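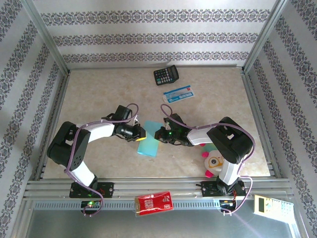
Hedvika Vaněk remarked, on reading an early draft of this section, that visitors to a demonstration judge the pauses more than the movements, and that we had written almost entirely about the movements. We have rearranged the section with her comment in mind. It covers the open day at Nolness on 08/11/2019, the way the table was run, and what visitors wrote on their cards afterwards.

Figure 3. The two-arm table, with household articles on the floor of the enclosure and a light-blue block between the grippers.

4.2 The open day

The table stood in the ground-floor room at Nolness. Visitors came in from the corridor in groups and left by the side door into the yard. We had 108 visitors who agreed to take part and handed in a card. Others watched from the doorway and are not included in what follows. Nobody was paid, and no one under the age of 16 was given a card.

Each group was met by one member of the team, who read a short introduction from a printed sheet. The sheet said that the arms would work on everyday articles, that a person in the room could stop them at any time, and that questions could be asked at any point. We had tried a longer introduction at Nisbridge in February and found that people began talking among themselves before it was over. The Nolness version took under two minutes to read.

The enclosure was the one described in section 3, with patterned wallpaper on its three walls and both arms bolted to the front rail. We used the same floor throughout. The articles included a calculator, a plush toy, a remote control and a translucent block (Figure 3). They were chosen from a larger box so that they would differ in shape and in how they gave under the jaws. Visitors were allowed to ask for an article to be swapped for another from the box, and several groups did so. A swap was made only with the arms stopped.

Each session lasted 11 minutes, including the introduction. The software was the Machala build used in the earlier trials, with no changes made for the day. Its speed limit was left at the lower setting. One session was cut short when a cable tie came loose at the back of the bench, and the group was invited to come back after lunch. Most of them did, and their cards are counted with the later session.

4.3 Cards and remarks

The card had a tick-box side and a blank side. The tick boxes asked whether the visitor had seen a robot arm at work before, whether they had been able to follow what it was doing, and whether they would be content to stand next to one. The blank side was headed "Anything else". Of the cards handed in, 95 had something written on the blank side, more than we had planned for, and typing them up came to 2,045 words in all.

Two of us sorted the remarks separately and then compared the results. Where we disagreed we kept both readings, so one remark may appear under two headings. The most common heading was waiting. Visitors wrote that they could not tell whether a still arm had finished, was about to move, or had gone wrong. One wrote, "I kept thinking it had broken and then it carried on." Another asked for a light or a sound before each movement. Several said that the person reading the introduction should have carried on talking during the pauses.

The second heading was the articles themselves. People liked that they were ordinary things. Some of the remarks under this heading were requests: a teacup, a pair of glasses, a pill box, a sock. A visitor who described herself as a retired machinist asked why two arms were needed when one person would do the job with one hand. She was given an answer on the day about holding and turning, but her remark was written after she had heard it, so we take it that the answer did not satisfy her.

Fewer people wrote about safety than we had expected from the literature. Those who did mostly asked about the stop button, which was held by the team member and was not easy to see from the back row. At Nisbridge it had been mounted on a post. We would go back to the post.

There were also remarks about the room, which was too warm by the afternoon, and about the noise from the yard. We have left these out of the counts.

4.4 Limits

The visitors chose to come, and many had come with someone who worked in the building. The remarks were written within a few minutes of the session, with other people nearby, and some cards were plainly filled in by two people together. We did not record which articles were on the table in which session, so we cannot say whether a given remark goes with a given set. For the next open day, at Heler, the session sheet has a line for this and a second line for any pause longer than a few seconds. The wording of both sheets is given in Appendix B.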